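Plurovura sorting cell, after a winter on our kitting line

We make up activity boxes for preschools. Shape blocks, boards, bags, a leaflet, lid on. For years the shape blocks were picked by hand, two people per shift at the bench, and your wrists knew it by lunch. In the fall the company bought a Plurovura cell from Garnow, one arm plus the table plus the software, and I got asked to run it because I was standing nearest.

So, a review. Written on break, sorry for the mess.

Setup was OK. Garnow sent a tech for the first two days and after that we were on our own with a 80 page manual, half of it safety. Read the safety half. The other half you learn by doing it wrong.

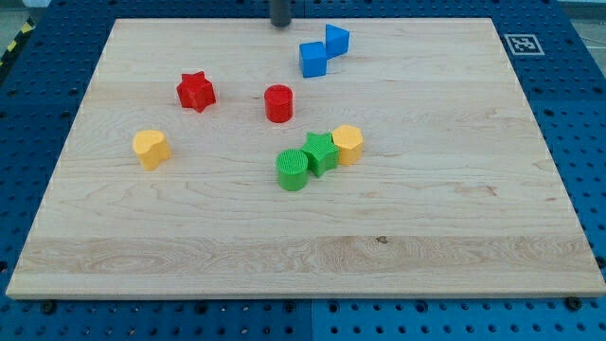 Review by Jaime Cunha – Packing and Kitting – Jan 19, 2023

What I like. The table. Holes all over it in a grid, so you can bolt down a board or a stop wherever you need it and it stays put. The maple board sits nicely on there and the blocks stand out against it – red, blue, green, yellow, no trouble telling them apart on the pale wood. Cylinders and cubes it picks all day long.

What I don't. Pieces that touch. Put a green star up against a green cylinder and it slows right down, sometimes it asks for help. Hearts are a pain too, depends which way they lie. We now spread the parts out a bit by hand first, which the sales guy said we would never have to do.

Speed: 426 boxes on our best shift. Two good pickers used to do 500. Mangement wasn't thrilled. But the arm does the same at 3 pm as at 7 am and we don't.

The people part. No one was let go, I'll say that. Amano moved from the bench to final check and likes it better, more walking. Naleck, the temp agency, sends us fewer people than before, so somebody somewhere lost hours. My own job is mostly clearing stops and topping up blocks. Less sore. Also more boring, and you can't really talk to anyone over there. I asked for the pay grade to match the new work and got 20 cents. Still asking.

Support is good by phone, slow by email. Spare fingers took until March last time we ordered from them, so order early.

Would I buy it again? For simple shapes, yes. For hearts, ask me after the next update.

Three and a half stars.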